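Skostasetti: Setting and Clearing, by Hand
Gallery
Posted August 10, 2022

Skostasetti is the part of our work at Ollham that involves dishes. The goal is a robot that can clear a table and set it again without anyone standing next to it with a dustpan. The method, for now, is that we clear the table and set it again ourselves, over and over, while holding grippers, and the recordings go to a computer that has never eaten a meal.

We started in January the other way, by remote control. The arm is called Ferri, and Ferri was driven from a chair across the room with a pair of handles and a screen. Driving it feels like doing the washing up through a mail slot. You push the handle, there's a short wait, and then Ferri does something close to what you meant. After a morning of this most people start reaching for their own coffee in slow motion.

Remote control has its good points. Whatever you record, the robot can do, because the robot just did it. No translation needed. It also keeps people modest. A grown adult who has been loading dishwashers for decades will sit down in that chair and spend 19 minutes on a cereal bowl.

Then we went over to hand-held grippers. You hold one in each hand and do the job where the job is. Your arms do the moving and the jaws do the touching, so you give up your fingertips but keep your elbows, and it's a better trade than it sounds. The same cereal bowl now takes 20 seconds, most of it spent deciding where a cereal bowl goes.

Our count stands at 2,658 recordings, and 700 of those are plates. Plates are the reason this page exists. A bowl more or less wants to be picked up. It has a wall, you pinch the wall, off it goes. A plate lies flat on the table and gives you nothing to hold. With bare hands you slip a fingernail under the rim without noticing you've done it. Jaws don't have fingernails. So you tip the plate up on one side, catch the rim with the other hand, and hope the first hand is still paying attention.

There are house rules, mostly learned the loud way.

Move like yourself, but a slower and more patient version of yourself. If you'd be embarrassed to have a robot copy it, do it over.

Don't help with your thumb. The thumb always wants to help. Ferri has no thumb, and a recording with a thumb in it teaches Ferri to wait for one.

Mind the cables. They are long enough for everything except the thing you're about to do.

If you drop something, keep going and pick it up. A recording in which something goes wrong and gets put right is worth more to us than a tidy one. A recording in which something goes wrong and somebody swears is worth the same, and we have plenty of both.

Change the table. New cloth, other bowls, plates at the wrong end, a bag or a cup left lying where no decent person would leave it. A robot that has only seen one tidy table knows that table very well and no other, as we found out when Ferri was shown a striped placemat and stopped dead. Stirkero, who make the software that sorts the recordings for us, call this "scene variety." We call it not cleaning up first – a field in which everyone here had previous experience.

People ask whether it gets boring. Yes. But you do get oddly good at it. Somewhere past the first hundred plates the grippers stop being tools and turn into slightly stupid hands, and you catch yourself at home squeezing the salt with two stiff fingers. My family has asked me to stop.

Captions are short, as the person writing them also has a table to set.

The big plate, one rim per gripper. Bowls on the right, waiting their turn.
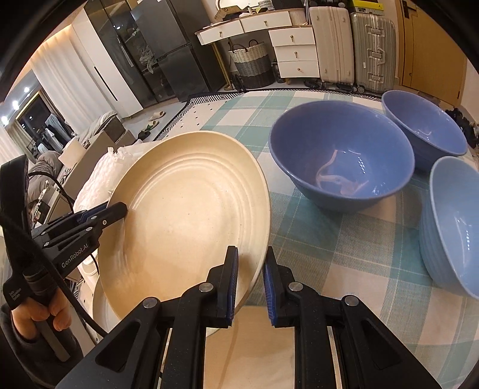

As for Ferri, it can now manage bowls by itself, and side plates if they are in a good mood. Dinner plates it still lifts by one edge, gives some thought to, and puts back. Cups are next on the list, and after that forks, which we have been putting off since January and would be happy to put off a while longer.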